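Holtard two-arm unit, bedroom cell: weekly inspection with comments

Unit: Holtard, controller by Trillard
Serial: 3368
Interval: every Tuesday before the first run, or every 75 run hours
Result: released with 3 open items

1. Power and stop circuit
1.1 Emergency stop on base: OK. Latches, and needs a manual reset.
1.2 Wireless stop: OK. Battery replaced.
1.3 Restart after stop: OK. Arms hold position until enabled.

2. Cables and connectors
2.1 Gripper cable, right: OK. Loop clears the wrist through full rotation.
2.2 Gripper cable, left: OPEN. Outer jacket scuffed at the clamp. Replace with Darix lead, part 452. 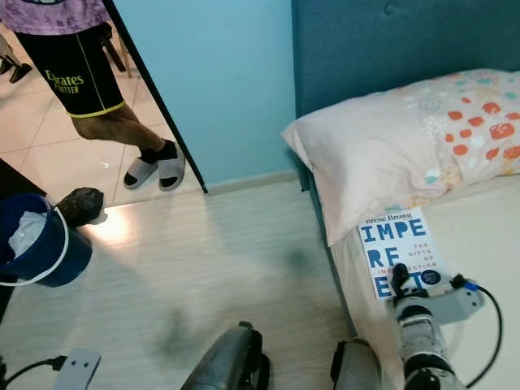 2.3 Strain relief, both wrists: OK. Retightened to the value on the Cloutier service sheet. Do not use thread compound on the plastic brackets.
2.4 Connector seating: OK. Press by hand only, power off.

3. Work area
3.1 Floor path to the bed: OK. Keep the base wheels clear of anything on the floor, including at the doorway.
3.2 Mattress surface: OPEN. To be rechecked before the small-object routine. 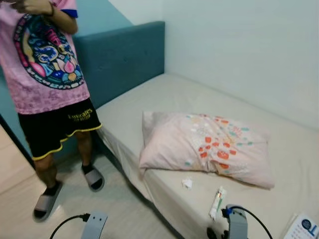
Clearing the mattress is part of the setup and goes on the same sheet as the arm checks. Small items change the grasp order, and the planner does not report them as a fault. A crumpled tissue in front of the pillow and a small tube lying near the right gripper both count as objects for 3.2. List them or remove them. The person in the cell stands to the side of the bed, outside arm reach, before motion is enabled.

4. Grippers
4.1 Fingertip wear: OK. No pad replaced.
4.2 Open and close, no load: OK on both sides.
4.3 Grip force on soft goods: OPEN. Left side reads low on the second cycle. Repeat after the cable in 2.2 is changed.

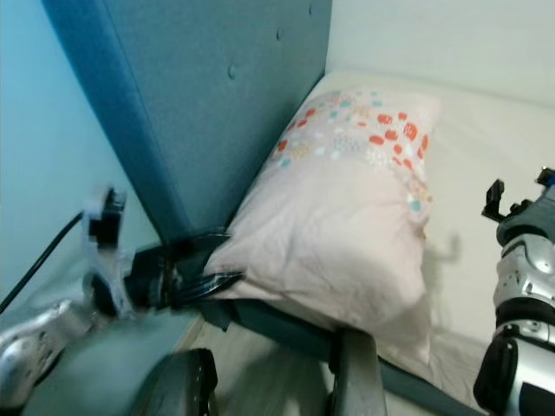
Can the unit run with 4.3 still open?
At reduced speed, with soft goods only, until the left lead is replaced and the force test repeated.

5. Release
5.1 Open items copied to the cell log: OK.
5.2 Speed limit set on controller: OK.
5.3 Next inspection: Tuesday, before power-up.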